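3.2 Household Surfaces and the Placement of Everyday Items

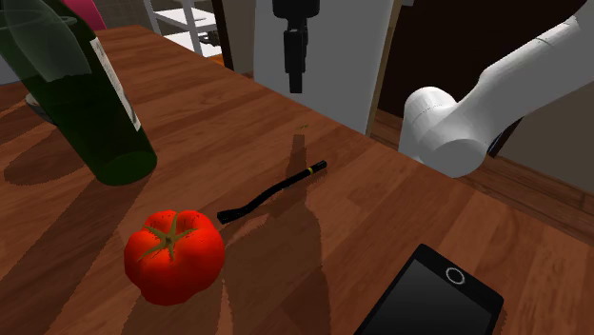 The survey reported in this section asked people how they use the main table in their home between meals. Earlier housing studies in Karkton treated the table as dining furniture and recorded only its size and the number of seats. We wanted to know what stays on it when no one is eating, how long it stays there, and whether the size of the kitchen makes any difference.

Questionnaires were mailed to 1,000 households in Karkton in August. The address list was supplied by the local housing office and covered both the older row houses near the river and the newer apartment blocks in the Wunden district. Of the forms sent out, 56 percent came back in usable condition. Forms were left out if the page on room dimensions was blank or if two people in the same household had filled in separate copies.

Each household was asked to keep a simple log for 7 days. In the morning and again in the evening, one adult wrote down the items on the table and marked each as food, drink, personal or other. Figure 3 shows a tabletop with items from more than one of these groups, including a bottle, a tomato and a phone. Respondents were told to leave the table as they normally would and not to tidy up before writing.

The category of an item was decided by the respondent, which caused some trouble in coding. Mail was marked as personal in most logs but as other in a fair number of them. Medicine was split in the same way. We followed the scheme set out by Byun, under which an item belongs to the group the household gives it, and made corrections only where a log contradicted itself from one entry to the next. A second coder, Gyu-bin Sung, went through the logs again without seeing the first set of codes. Differences were settled by discussion.

Kitchen size turned out to be a weak predictor. Households with small kitchens did keep more food on the table, but the effect was limited to items that do not need to be kept cold, mainly bread, fruit and tomatoes. Drinks showed no clear pattern. The distance between the table and the front door mattered more. Where the table stood in the same room as the entrance, personal items appeared in the evening log far more often than in the morning log. Keys and phones made up most of this difference. In homes with a separate hallway the two logs were close to equal.

Household size had an effect that we did not expect. People living alone left the same items in place over several entries, and a few logs were identical from the first day to the last. Larger households had more items overall, but the items changed more often. One respondent with four children wrote that the table was cleared completely every night and was full again by breakfast, and the log supports this.

Several respondents added notes about the table itself. Worry over scratches and rings on wood was common, and some households kept glass bottles on a tray or cloth for this reason. Owners of tables from Futico, a furniture maker in the region, mentioned that the leaves were hard to fold once things had been left on them. We did not ask about make or age, so these notes could not be compared across the sample.

The log has two limits. It records what was on the table at two fixed times and misses anything put down and taken away in between. It also depends on one person's attention, and small items were probably left out more often than large ones. Section 3.3 compares the logs with the interviews held in the Wunden apartments.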